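Stuko 双臂桌面仿真环境 说明文档

版本 0.7(开发中)
更新 2025年6月23日

先说最要紧的:master 分支现在能跑,dev 分支别拉,碰撞那块改了一半。要复现 5 月那批结果的,切到 may-freeze 这个 tag。

Stuko 是什么

双臂整理任务的仿真环境加一套控制、规划代码。桌上放几个纸箱和零碎小件,两条臂从桌子两头伸过来,把箱子扶正、挪位、让开。上层策略随便换,下层接口固定。最早是 Rirer 规划器的测试台,后来感知那边也要用,就单独拆出来了。

仓库里有四块:

stuko_scene 场景生成、随机化、渲染
rirer 双臂运动规划,带互相避让
mahasneh 位姿估计,从渲染图到箱子的六维位姿
tools 回放、导出、检查脚本,比较乱

实机驱动不在这里,在 Estidmont 那个仓库,接口对得上,但要单独申请权限。

安装

Python 3.10。3.12 没试过,有人说渲染依赖装不上。
显卡驱动先弄好再装,不然渲染会悄悄退回 CPU,不报错,就是慢得要死。

git clone 之后进目录
pip install -e .
python -m tools.check_env

check_env 最后一行打印 OK 就行。中间那些黄色的 warning 不用管,是网格法线的问题,以后修。

如果卡在下载资产那一步,手动下 assets 压缩包,解到 stuko_scene/assets,目录层级不要多套一层。这个坑踩的人最多。

快速开始

python -m stuko_scene.run --layout boxes_a --seed 530

会开一个窗口,按空格开始、暂停,R 重置,V 切视角。无头机器加 --headless,图存到 out 目录下。种子 530 是我们平时调东西用的默认布局,issue 里贴问题最好也用它,省得来回对。

boxes_a 布局:三个纸箱,大的那个斜着放,旁边有铅笔之类的小件,规划时全部算障碍物。俯视相机,两条臂的夹爪都张开,在大箱子附近。房间里的柜子、桌子只参与渲染,不参与碰撞,想打开的话改 collide_room。 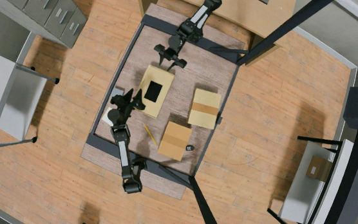
场景配置

全在 configs/scene 下面,YAML。常改的几个:

n_boxes 箱子个数,默认 3
box_tilt_max 箱子最大偏转角,单位是度,默认 50
clutter 是否放小件,true 或 false
collide_room 房间家具是否参与碰撞,默认 false
light_jitter 光照扰动强度,0 到 1
cam_preset top、side、wrist_l、wrist_r

注意 box_tilt_max 是绕竖直轴的,箱子不会翻倒。想要倒着的箱子得自己写初始化,sampler.py 里留了个钩子,没怎么测。

随机化每次 reset 都重新采。要固定就传 seed,并且把 resample_on_reset 关掉,两个都要,只传 seed 的话第二轮开始就不一样了。这个行为有点反直觉,但是改了会影响老数据,先这样。

控制

控制频率 50 Hz,物理步长更细,不建议动。动作空间两种:

joint 两条臂的关节目标加两个夹爪开合
ee 两个末端的位姿增量加两个夹爪开合

ee 模式内部走的是阻尼最小二乘的逆解,靠近奇异点会变慢,不会炸。夹爪值 0 是闭,1 是开。老版本是反的!从 0.5 以前迁过来的代码记得翻一下,不然一上来就夹空气。

左右臂的命名:跟俯视图里的上下没关系,按基座编号,arm_0 和 arm_1。文档里有的地方还写着 left、right,慢慢改。

规划(rirer)

思路很土。先各自规划,再查时间轴上两臂有没有撞,撞了就让优先级低的那条等,等不过去再联合重规划。大部分情况前两步就够了。

几个参数:

pad_mm 碰撞外扩,默认 30,单位毫米
wait_limit 最多等几拍,超过就重规划
priority 默认 arm_0 优先,可以设成 nearest,谁离目标近谁先走
max_replan 重规划次数上限,超了直接返回失败

外扩调小会快,但是夹爪尖容易蹭到箱子边。两个夹爪同时靠近一个箱子的时候最麻烦,联合规划的耗时基本都花在这里。试过把箱子的外扩和臂的外扩分开设,效果好一些,代码在 dev 里,还没合。

返回值里 status 的含义:

ok 有解
waited 有解,但是有一条臂等过
timeout 超时,轨迹为空
blocked 目标位姿本身就碰撞,先查目标,别查规划器

感知(mahasneh)

输入一张 RGB,可选深度。输出每个箱子的位姿、尺寸和置信度。仿真里可以直接拿真值,传 --gt_pose 就绕过去了,调规划的时候强烈建议先用真值,别两头一起调。

已知弱点:
颜色接近桌面的箱子,边缘会飘
封箱胶带有时候被当成箱子的边,朝向就差九十度
夹爪挡住箱角时置信度掉得厉害,但位姿往往还能用,阈值别设太高
小件不估位姿,只给一个粗的占用区域

权重跟着 assets 包一起下,不用另外找。训练代码不在这个仓库里。

数据

data/demo 里有 77 条示范轨迹,全是仿真里录的,每条一个文件夹:

meta.yaml 种子、布局名、代码版本
traj.npz 关节、末端位姿、夹爪、时间戳
rgb 俯视渲染图序列
result.json 结束状态和失败原因

失败的轨迹也留着,没有筛。训练要不要用自己看 result.json 里的 status。时间戳是仿真时间,从零开始。位姿统一在桌面坐标系下,原点在桌面中心,z 朝上,单位米。四元数顺序 xyzw,又不一致的地方请提 issue。

不适合拿来做什么:抓取力相关的研究。接触模型很简化,纸箱当刚体处理,不会瘪,摩擦系数是拍脑袋给的。另外房间只有一种,背景泛化的结论别从这里下。

回放

python -m tools.replay data/demo/编号 --speed 2

加 --overlay 会把规划出来的轨迹画上去。加 --diff 可以比两条轨迹,两边的控制频率必须一样,不一样会直接退出,提示写得不太清楚,知道就好。

常见问题

窗口全黑
多半是驱动,先跑 check_env,看渲染后端那一行是不是 GPU。

两条臂一开始就抖
初始关节值和配置对不上。删掉 cache 目录重来。

规划老是 blocked
看 pad_mm,再看目标是不是压在小件上。clutter 设成 false 对比一下。

同一个种子在两台机器上结果不一样
物理引擎版本要完全一致,小版本也算。渲染图有细微差别是正常的,轨迹不应该差。

能接自己的臂吗
能。写 URDF,放 assets/arms,再实现 ArmSpec 的几个方法。夹爪必须是平行两指,其他形式规划器不认。

待办

dev 的碰撞改动合回来
left、right 命名清掉
wrist_l 视角的近裁剪面太远,贴近箱子会穿
法线 warning
给 tools 补测试(一直说一直没补)
英文文档

提 issue 的时候带上种子、布局名、commit 号,最好再附 result.json。只贴一句“跑不起来”的会先放着。PR 请提到 dev,提之前跑一遍 tools/format.sh,提交信息中英文都行。

许可

代码 MIT。assets 里的网格和贴图只限研究用,再分发请连同 assets/LICENSE 一起带上。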